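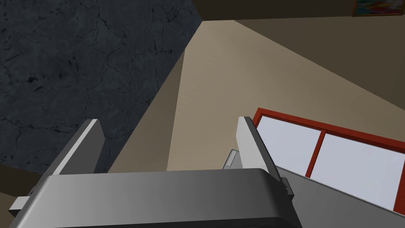

A robot hand with its two fingers open, inside a computer-made room.

The Practice Kitchen: How a Robot Learns Inside a Computer
Pasudine Science Center, Young Readers' Pages
Text: Jolien Hoekstra

When people learn to ride a bicycle, they fall off a few times. When people learn to cook, they drop an egg or two. Learning nearly always includes mistakes, and mistakes can make a mess.

Robots that are being taught to help in homes make mistakes as well. A robot may close its hand too early and miss a cup. It may push a door when it should pull. For this reason, many robots begin their lessons in a room that is made entirely by a computer. A room of this kind is called a simulation. You say it like this: sim-you-LAY-shun.

The Pasudine Science Center now lends a simulation kit to schools. It is called Mabula, and it is made by a company named Promevar. This page explains what the kit is, how it works, and what our reviewers thought of it.

What is in the kit?

Mabula comes in a flat gray case. There is no real robot inside. The case holds one laptop computer, two hand controllers, a teacher's book and a set of 30 task cards. Each task card gives the robot one job to try. Card 1 is very simple: "Open the hand. Close the hand." Card 30 is hard, and most classes will not reach it in their first week.

The robot and the rooms live inside the laptop. There are 12 rooms to choose from, and each one can be arranged in different ways. The kitchen is the room that classes ask for most often.

How does a robot hold things?

Your hand has four fingers and a thumb. The robot hand at the start of this page has two flat fingers. Engineers call this kind of hand a gripper. To pick something up, the robot moves its open gripper so that the object is in the gap between the fingers. Then the fingers come together.

This sounds easy, but the robot must get several things right. The gap must be wide enough. The hand must be turned the right way. The fingers must press hard enough to hold the object and gently enough not to crush it. Try it yourself with two rulers and a grape, and you will see how much care is needed.

Why do the rooms look tilted?

In our daily life, we keep our heads more or less level, and so the floor appears at the bottom and the walls stand up straight. A robot can have a camera on its arm. When the arm turns, the camera turns with it, and the whole room seems to lean over. The room has not moved at all.

Children who use Mabula can choose a steady view or an arm view. The arm view feels strange for the first few minutes. After some practice, most people learn to look for something they know, such as a window or the edge of a counter, and work out which way is up.

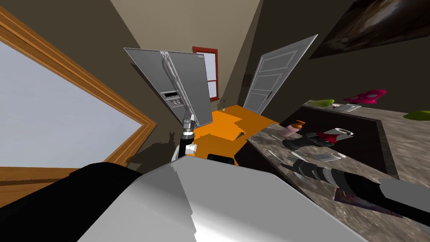

Picture: Pasudine Science Center / Mabula practice kitchen

What is the robot doing in the kitchen?

In the second picture the refrigerator door is open, and the robot's gripper is pointing up close to the door's lower corner. A refrigerator door is a good thing to practice on. It is large, it swings on hinges, and it has a long handle. The robot must follow the curved path of the door as it moves. If the robot pulls in a straight line, its fingers may slip away from the handle.

The kitchen also has plenty of smaller things in it. Look along the counter and find the small pink bottle with the orange cap. Next, find the silver tray or plate lying flat. A bottle and a flat tray need to be held in very different ways. Real kitchens are seldom perfectly tidy, and a helpful robot must be able to find one object among many.

There are things on the orange floor as well. A robot that moves about a room has to notice what is on the floor and plan a path around it.

What happens when the robot makes a mistake?

Nothing is broken. The child or the teacher presses the button marked "Start Over," and the room goes back to the way it was. The laptop keeps a record of each try. It shows how long the try took and whether the job was finished.

One of our test classes made 476 tries at a single card in the month of September. The card asked the robot to place a bowl on a shelf. The class teacher, Mwangi Khaemba, printed the record and hung it on the wall, and the students marked in green the tries that went well. The green marks were few on the first sheet. On the last sheet there were many more.

Can a robot use these lessons in a real room?

Sometimes it can, and sometimes it needs more help. A simulation is close to real life, but it is not the same. In a real kitchen, a floor can be slippery or a drawer can stick. The light changes when a cloud passes. Engineers therefore test a robot again in a real room, slowly and with people watching, before it is allowed to do a job on its own.

What did our reviewers think?

Three members of the Center's education staff used the kit before it was offered to schools.

Awuor Ondieki tested the task cards. "The words are clear, and the steps are short," she wrote. "Cards 1 to 12 can be done by a child of eight with very little help." She found that Card 17 had a printing error, and Promevar has since sent a new one.

Amr Benkirane tested the hand controllers. He reported that they work well but are a little large for small hands. He recommends that younger children rest them on a table.

Tumaini Waweru tested the rooms. She liked the number of objects and the fact that the doors can be opened. She would have liked more sound. At present the robot is silent - even when it drops a pan.

The Center's overall rating is four stars out of five.

How can my school borrow the kit?

A teacher must make the request. The loan lasts for two weeks and is free of charge to schools within the district. The kit needs a table, a wall outlet and a quiet corner. It does not need the internet. Up to four students may use it at one time - two with the controllers and two reading the cards.

Words to know

Gripper: a robot's hand, used for holding things.
Simulation: a place or an event made by a computer so that people or robots can practice.
Hinge: the part that lets a door swing open and shut.
Task: a job to be done.

Something to try at home

Ask a grown-up to place five safe objects on a table. Put a sock over each hand, so that you have two "fingers" only. Pick up each object and set it down again. Write down which one was the hardest to hold, and why.

Page last reviewed: 2023-12-26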